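Dark clothes and why they go grey
Speaker notes, Ursina Widmer
Fludenach, 22 February 2020

Slide 1. Title

Wait for the door to close. Say who I am and that the handout is on the table by the coats. Questions at the end, but stop me if a word is unclear.

Start with the black trousers. I bought two pairs on the same day. One pair I wore and washed as usual, the other stayed in the drawer with the label on. Pass both round while I talk. Ask people to look at the seams and the pocket edges before they look at anything else.

Slide 2. What people mean by fading

Three different things get called fading, and they need different answers.

Dye comes out of the cloth in water. Most of this happens in the first few washes, more of it if the water is hot.

Light breaks dye down. You see it on curtains, on the shoulders of coats that hang near a window, and on anything left on the line all afternoon.

The third is the one most people have at home. The dye is still there, but the surface of the cloth has been rubbed up into a fine fuzz. The fuzz scatters light and the cloth looks grey. Cotton jersey does this very easily. Rub the sample with the wire brush now, then hold it next to the clean half. It takes a minute and people at the back need to see it, so walk down the side.

Also mention powder left behind after a short rinse. It shows as pale streaks in the folds. It washes out, so it's not damage, but plenty of shirts have been given away over it.

Slide 3. The washing diaries

The Zekero diaries: 116 households wrote down every load for seven weeks. They noted the programme, the temperature, how full the drum was and what was in it. Total 761 loads. Of those, 514 had dark clothes in them.

Say clearly that these were people who had offered to keep a diary about washing. They are not everybody.

Points to draw out:

Dark and light went in together more often than people said they did when we asked them beforehand.

Towels with dark clothes was the commonest mix. Towels are rough and heavy and they shed. If you change one habit, change this one.

Very few people turned things inside out. Several wrote that they used to.

Jeans were washed after fewer wears than wool jumpers. I had expected it the other way round. I don't have a good explanation, and if someone asks, say so.

Don't read out the table. It's on the handout.

Slide 4. Before the machine

Is it dirty? A shirt worn for a morning indoors can be hung up and worn again. Brush off dust and hair. Sponge a spot with cool water and let it dry flat.

Zips closed, hooks fastened. Buttons undone, because a buttoned shirt pulls on its own buttonholes.

Inside out for anything black, navy or dark red. The inside takes the rubbing instead.

Fill the drum loosely. A hand should fit on top of the load. A packed drum wears the cloth along the creases, and those are the white lines people bring in and ask about.

Slide 5. In the machine

Cool wash, 30 degrees or lower if the machine has it. Liquid is easier to rinse out than powder in cool water. Use the amount for your own water hardness. In Fludenach the water is hard, in Baltau it is softer, and the Baltau people should be using less than the line on the cap.

The vinegar question will come. It does help with soap left in the cloth. It does not fix dye. Neither does salt, not in clothes that have been dyed and finished in a factory. Keep this short or it takes up the whole evening, as it did in October.

Spin speed: medium is enough for jersey. Take the load out when it stops. Creases set while it sits there.

Slide 6. Drying

Shade if you have it. Still inside out. Shake each thing once before hanging it. Trousers from the waistband, knitwear flat on a towel.

The tumble dryer: show the jar of lint from the launderette in Imhof. All of that was clothing. Put the jar down on the front table so people can pick it up afterwards.

If somebody has only a dryer and no line, don't lecture. Low heat, take things out slightly damp, finish them over a chair.

Slide 7. Putting away

A short section, people are tired by now.

Fold heavy knits, hang shirts and jackets. Black jersey can do either, though thin straps leave a mark in the shoulders of the lighter ones. Don't fold along the same line each time if it is going to stay in the drawer for a season.

A pile on the bed is fine for an hour. After a night it needs ironing, and ironing dark cotton on the right side makes it shine. Iron from the back or use a cloth.

Things worn once and not ready for the wash need a place of their own. A hook, a chair, half a rail. Without one they end up in the heap and go in the machine just to get rid of the heap. In the diaries this was the reason given most often for washing something that wasn't dirty.

Slide 8. When it has already gone

The fuzz can be taken off. Use a fabric shaver or a sharp razor held flat, short strokes, on a table. Do the cuffs and the side seams first. Stop before the cloth gets thin.

Dyeing again: works well on cotton, linen and viscose. Polyester thread will stay the old colour, so the stitching may show. Weigh the garment dry and follow the packet. One pair of trousers per bucket.

If neither is worth it, keep the garment for the garden or cut it up for patches. Dark patches are always short in the mending box.

Slide 9. Pictures, leave up during questions

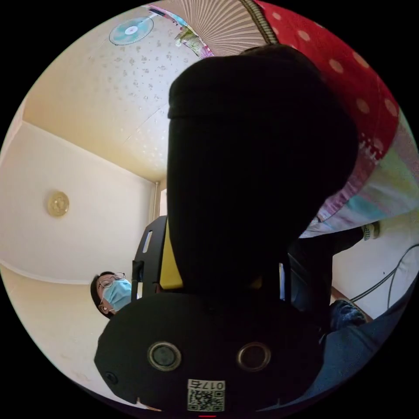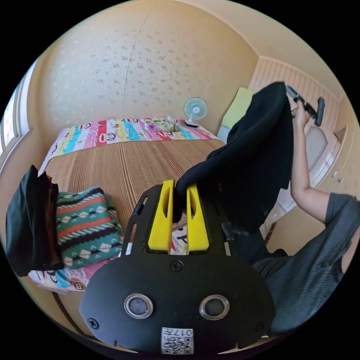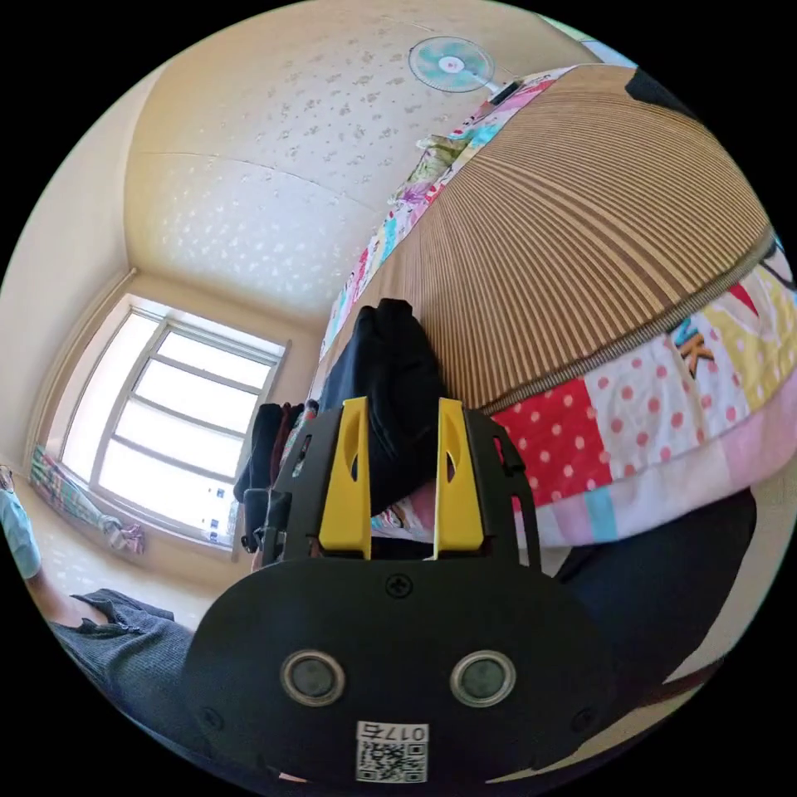
Wyn Bellis wrote after the Baltau evening that the part about towels was right but the part about hanging in shade was no use in a flat with one window, and that a black shirt dried over a radiator had gone stiff and dull. Read this out if there are no questions to begin with. My reply was to keep it off the radiator itself, put it on a rack a step away, and turn it once. The stiffness is mostly hard water and leftover soap, so try a second rinse before blaming the heat.

Collect both pairs of trousers before people leave. Handouts left over go back in the blue folder.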